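About Odumska

Odumska tests grippers, arms, cameras and controllers for companies that have to choose between them. We do not build or resell any of this equipment. Clients send hardware, we mount it, run it through a fixed set of household and light-assembly tasks, and return the logs with a written report.

The company was started by Aatos Räsänen, who had spent 17 years in machine commissioning. The staff is now seven people. Five work at the benches and two maintain the Prikden controller software, our in-house layer for running different arms from one interface.

Most requests concern appliance doors. A door looks simple on paper, but the hinge sets the path and the arm has to follow it. Small errors in the wrist angle show up as side load on the fingers.

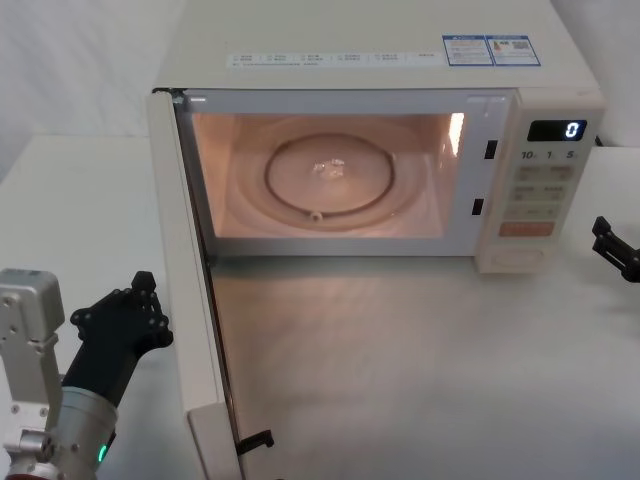 Our door protocol is called Sellunlow. It consists of 57 trials per gripper, split between opening, holding and closing. Finger geometry is changed one variable at a time - tip shape first, then opening width, then closing force. Camera position stays fixed within a series. If a mount has to be moved, the series is started over.

Two-arm work is handled under a separate protocol, Imai. It compares controllers on timing between the arms, and on how each one behaves when one arm is in contact and the other is free.
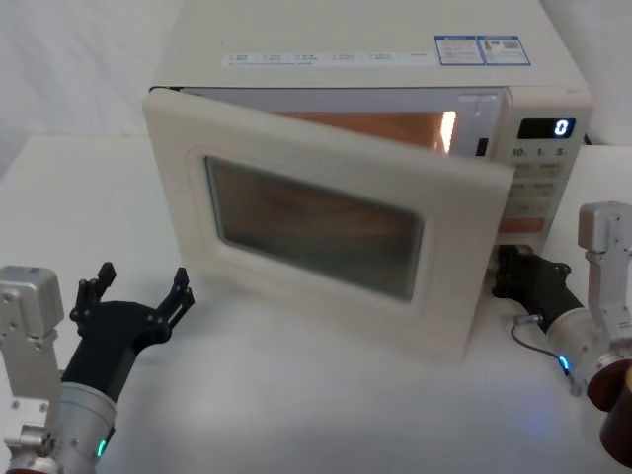

Both arms at the microwave, door open.

Reports list every trial, including aborted ones. We do not publish rankings. Bench visits can be arranged from August.

Page last revised 4/28/22

This site uses cookies to remember your settings. Accept / Manage

Comments (2)

mkl_drives: Does Sellunlow cover drawers too, or only hinged doors?

Odumska: Hinged only. Drawers are a separate series - write to us for the trial list.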